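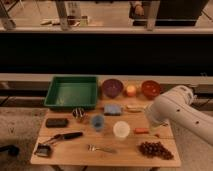
Laboratory diary, Futthorpe site
21 Mar 2024

The table-clearing trials on the Skeven arm were suspended this morning following an uncommanded downward movement at the wrist. No person was hurt. The arm is locked out, the key is in the cabinet by the office, and the incident form has been filed under the site procedure. The following is my own account, written the same day while the details are fresh, and it should be read together with the controller log.

The session opened at the usual hour with the Zirden controller started from cold. The startup checks passed. The joint brakes were tested one at a time and each held. The emergency stop was pressed and released from both stations, and the stop at the counter side was noted as stiff, as it has been since the winter. The maintenance request for that button remains open.

The task was the mixed tabletop set, in which the arm is asked by name for one article at a time and is to place it in the green tray. The set in use was the crowded one: the two bowls, the cups, the sponge, the fork, the spatula, the grapes and the smaller articles. Speed was limited to the reduced setting. The force limit at the wrist was left at the value approved for this work, and I confirmed it on the screen before the first command.

The early runs were ordinary. The sponge was picked and placed without correction. The striped ball was picked on a second attempt, the first grasp having closed too high, and it was returned to the table by hand for the next run after the arm had been paused. The fork was refused twice by the planner, which reported no safe grasp. That is the correct behavior for a thin article lying flat, and I did not override it.

The fault occurred during the request for the white cup. The arm moved out over the table at normal reduced speed and stopped above the cup in the expected position. It paused there longer than is usual. The planner display showed the approach as complete and the descent as pending. The wrist then dropped without the descent having been released, pressed on the rim of the cup, and continued to press. The force reading on the display did not change at all during this time. It should have risen the moment contact was made, and the arm should have backed away without any action from the operator.

I pressed the stop at the operator station. The brakes engaged and the arm held where it was. The cup had tipped and was caught between the gripper and the tabletop. It was freed by hand after the power had been isolated and the lock fitted. The cup has a crack from the rim partway down the side and has been bagged and labeled. The tabletop has a shallow mark, which I measured and photographed for the form. The gripper fingers show no damage that I can find by eye, but they will not be used again until they have been checked.

The controller log was copied to the shared drive before anything was restarted. It shows that the force sensor stopped sending new values 29 seconds before the contact. The controller continued to use the last value it had received, and that value was well inside the limit. As far as the protective function was concerned, the arm was touching nothing. No warning was raised on the operator screen. A message was written to the log at the lowest level of importance, among many others of the same kind, and would not have been seen by anyone working at the table.

I consider this the more serious of the two findings. A sensor may fail, and the cell is meant to be arranged so that its failure stops the machine. The setting that governs this is called the stale data limit. It was set to 1,000 cycles when the cell was commissioned. It was later raised, and then at some point switched off. The change record gives no reason and carries only the shared login. I have asked that the shared login be withdrawn from the safety settings today. The request has been accepted in principle, and I will confirm in this diary when it has been done.

The second finding concerns the descent. The log shows a release command that was not issued from the operator station. It appears to have been left waiting from an earlier run, when the arm was paused so that the ball could be put back, and to have been carried out once the next approach was complete. I have not been able to repeat this in simulation. Two attempts were made before lunch and neither produced the fault. A third attempt with the original timing is being prepared. Until it has been run I would ask that the explanation be treated as a suspicion only.

After lunch the sensor cable was inspected with the power isolated. The outer sleeve is sound along the forearm. At the elbow, inside the second clip, the sleeve is worn through on the inner side of the bend and the shield is showing. When the cable was flexed by hand at this point with a meter connected, the reading came and went. The clip had been tightened past its mark, probably at the last service. The maintenance schedule calls for this cable to be looked at every 600 operating hours. The last entry in the service book is within that interval, so the schedule was followed and the wear was still missed. The interval will have to be shortened or the inspection described in more detail. At present the book says only "check cable," which a person could satisfy by looking at the forearm and going no further.

A call was held in the afternoon with the Vishwakarma project office, as the trials are part of their program and the agreement requires that they be told on the same day. I gave the facts as set out above. They asked whether the runs completed before the fault could be kept in the results. My view is that they cannot. It is not known when the cable began to fail, and any grasp made in that period may have been made with a force reading that was out of date. The whole session has been marked as void. They asked also whether earlier sessions are affected. I answered that the logs will be searched for gaps in the sensor data as far back as the last service, and that no figure would be offered before that search is complete. They were content with this, although the first report will now be late and is expected in April.

The following was recorded on the form as a condition of return to service. The cable is to be replaced and the clip refitted to its mark. The stale data limit is to be restored and tested by pulling the sensor connector while the arm is moving at reduced speed over a clear table, with the result witnessed by a second person. The command queue is to be emptied whenever the arm is paused. The counter-side stop button is to be replaced at the same time, under its existing request. The arm is not to be powered for any other purpose in the meantime, including demonstrations.

I should record one failing of my own. The long pause above the cup was unusual, and I noticed it as unusual. I was looking at the planner display and waiting for it to change. My hand was beside the stop and not on it, and the written instruction for this cell is that the hand rests on the stop whenever the gripper is over the table. The delay was short and made no difference to the cup, but the instruction exists for other cases than this one. I have entered it on the form under operator actions.

The lock was checked again at the end of the day and the tag is legible. A replacement cable was found in stores with the correct part number, though the bag had been opened, and it will be tested on the bench before it is fitted. The articles from the table have been returned to their box, less the cup. A new white cup of the same pattern is needed for the set and has been added to the order.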